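Help wanted: bedroom resets and bed making at Cliltora, Prukville

Hi, I'm Anatole Bouvier and I look after Cliltora, a small set of furnished guest rooms on the Drendham side of Prukville. We're busy from August on and I can't keep up with the beds anymore, so I'm looking for one more pair of hands (two would be lovely, if you have a friend who also likes folding things!).

What you'd be doing

Mostly beds. You strip them, you remake them, you smooth the sheet out as well as it will go and you move on to the next room. You also tidy whatever guests have left around – phones, chargers, socks, half a paperback – and put it where they'll find it again. I don't mind how you fold as long as it's the same way every time, and I'll show you mine on your first morning.

Most rooms have a fitted sheet in one of our soft colors and a padded headboard that needs a quick brush down the channels. A room usually takes around 12 minutes once you know it. A typical one when you walk in, with a phone near the headboard, its charging cable running down the side of the mattress, and a blue cloth bunched up toward the foot:

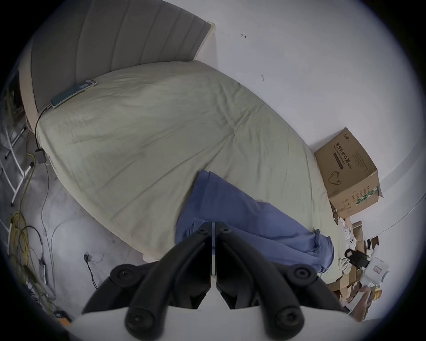

Hours and pay

Four mornings a week, starting at 9 and done by 1 at the latest. Pay is $19 an hour, and I pay for the training mornings too. Coffee is free and pretty good, I think – the Nambiar bakery next door sends over whatever didn't sell the day before.

Who I'm hoping to hear from

You don't need hotel experience. You do need to be okay with stairs, with laundry, and with working on your own for a good part of the morning. Please be careful with other people's belongings and tell me right away if something gets broken.

How to apply

Drop a note at the front desk, 13 Drendham Road, any time before noon. Tell me a little about yourself and which mornings you can't do.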